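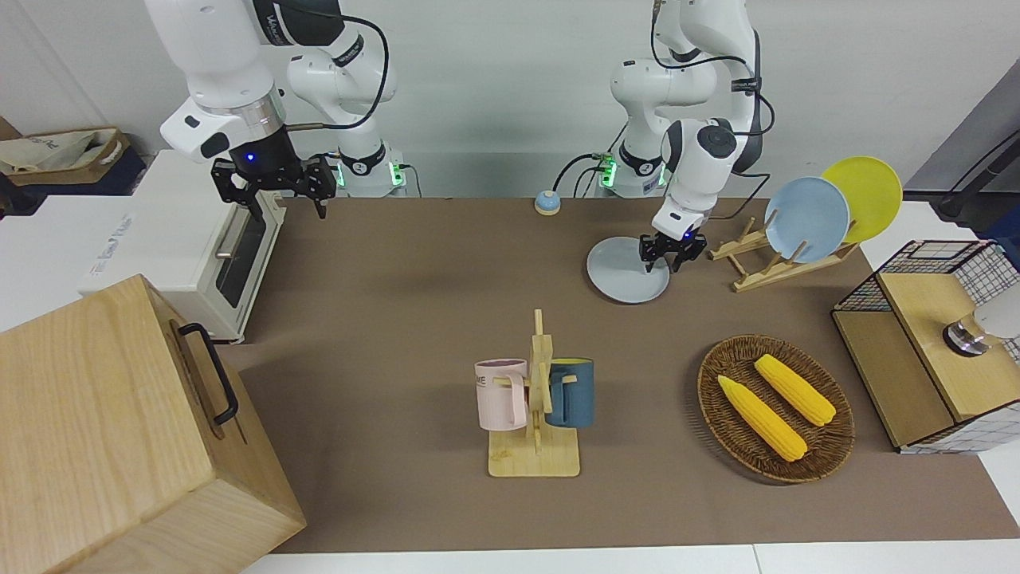 Figure 6. Plate task layout. Left gripper at the rim of the gray plate; right gripper clear of the mat.

6.3 Checking a grasp with Gisico Planner

Run this check after calibration and before loading a full task file. Both arms must be powered and homed.

1. Open the Scene tab and select Capture. Wait for the object list to fill.
2. Confirm that the plate lying on the mat has its own entry. If it has been merged with the dish rack, lower the cluster distance and capture again.
3. Mark the rack, mug tree and toaster oven as Fixed. The planner treats fixed objects as obstacles for both arms.
4. Assign the plate to the left arm and set the grasp type to Rim.
5. Select Plan. The default time limit is 900 ms.
6. Step through the path in Preview, then select Run to Pregrasp.

Note: The planner stops after 3000 samples. Error 542 means no path was found within that limit. Move the parked arm farther back and plan again.

Note: Mug handles and pegs are thin and may drop out of the depth map — add a box obstacle by hand if they do.

CAUTION: Changing the cluster distance clears all Fixed marks. Repeat step 3 before planning.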